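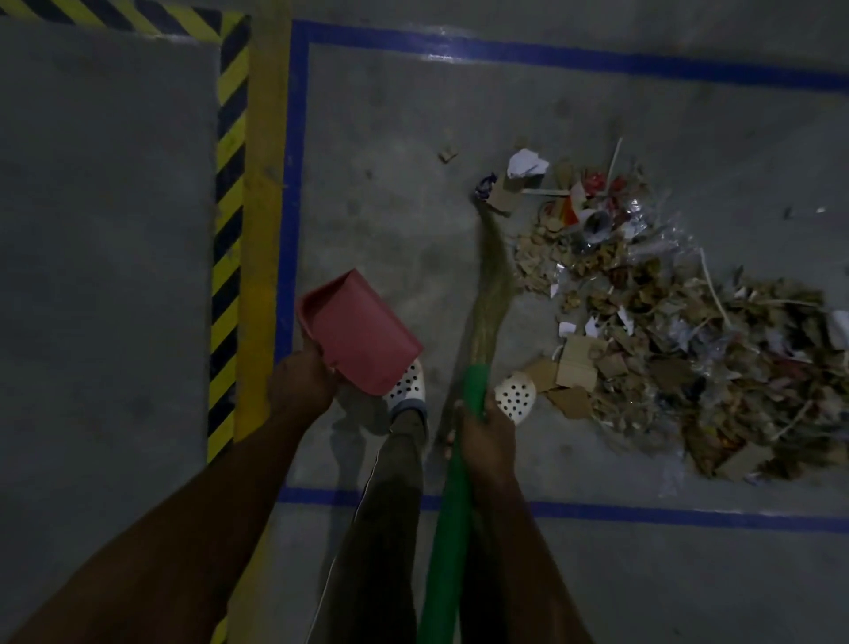
Ticket 583: Sweeping demonstrations, left and right hand out of step on replay
Site: Plekville
Opened by: Kevser Tekin
Assigned to: Edmund Cieślak
Status: Closed
Component: Demonstration recording / hand retargeting

Problem as reported (Kevser)

We are teaching the two-arm robot to sweep a rubbish heap into a dustpan. The operator does the task by hand with the head camera on, and the recording is converted to arm motions. In replay the dustpan arm arrives late. The broom stroke is already finished when the lip of the dustpan comes down, so the paper and cardboard go under the pan or past it. On simpler tasks, for example moving a box with two hands, I did not notice the problem.

What I expect: both arms keep the same timing as the operator had.
What I get: right arm correct, left arm late. The delay is not the same in every episode.

The picture at the top of this ticket is from one of the affected episodes. The red dustpan is in the left hand, still tilted up, and the tip of the broom is at the edge of the heap.

Log

09:10, Edmund
Thank you, the report is clear. Please send me the episode numbers and tell me which version of the converter you use. Also, was the operator the same person in all of them?

09:35, Kevser
Converter is the September build. Episodes 11 to 29. Two operators, Nurhan Gündoğdu and me. The delay is there for both of us, but it is bigger with Nurhan.

10:20, Edmund
I replayed episode 11 and episode 29 in the simulator. I can confirm the delay. In episode 11 it is small, and in episode 29 the pan comes down when the broom is already going back. First I checked the clocks of the two wrist trackers. They agree, so I exclude the clock.

10:50, Edmund
Second check, the smoothing filter. It is set the same for both arms. I turned it off and the motion became shaky, but the left arm was still late. I put it back.

11:15, Deepika Arumugam
May I add something? In the picture the left hand holds the dustpan by the short back edge, and the pan is over the operator's foot. From the head camera the fingers are hard to separate from the pan in this grip. I suspect that the hand tracker loses confidence and the converter waits for a good pose. Please look at the confidence values for the left hand.

11:40, Edmund
Deepika is right. The confidence of the left hand falls every time the pan is tilted up. When it is under the limit, the converter holds the last good pose. After that it does not jump to the present pose – it plays the held part at normal speed and so it stays behind. Each new tilt adds to the delay. This explains why a long episode is worse than a short one.

11:55, Kevser
It also explains Nurhan. She tilts the pan more often than I do, because she checks if something is stuck at the lip.

13:30, Edmund
Workaround for today. In the converter settings, change "on low confidence" from "hold and resume" to "use wrist tracker only". The finger pose will be frozen during the tilt, but the wrist goes on with correct timing. For a dustpan this is acceptable, the fingers do not move on it anyway. Please do not use this setting for tasks where the left hand has to open and close.

14:05, Kevser
I converted episodes 11 to 29 again with the new setting. In replay the pan is down before the stroke starts. I ran it on the real robot with a small heap, paper scraps only. The paper went into the pan. Some thin sticks that I added later did not go in, they turned under the broom. I think this is a different matter, so I will not mix it in here.

14:20, Deepika
Agreed, please open a separate ticket for the sticks. For the next recordings I have one request to the operators. Before the first stroke, hold the pan flat with the back of the hand toward the camera and keep it so until the tracker light is green. If you must tilt it, tilt slowly.

15:10, Nurhan
I recorded one new episode like this. The confidence stayed at 90 or higher until the end of the stroke and fell only when I lifted the pan. It is a little uncomfortable for the wrist, but I can work like this.

15:45, Edmund
Permanent change is made in the converter: after a hold, it now goes to the present pose with a short blend. I tested it on episode 29 with the old setting and the two arms finish together. The change will be in the next build. Until you have it, keep the workaround.

16:00, Kevser
Confirmed from my side. The old converted files are moved to the archive folder, so please do not train on them. Original recordings are not touched. You can close.

Resolution: converter held the left hand pose at low confidence and did not catch up. Fixed for next build, workaround active at Plekville.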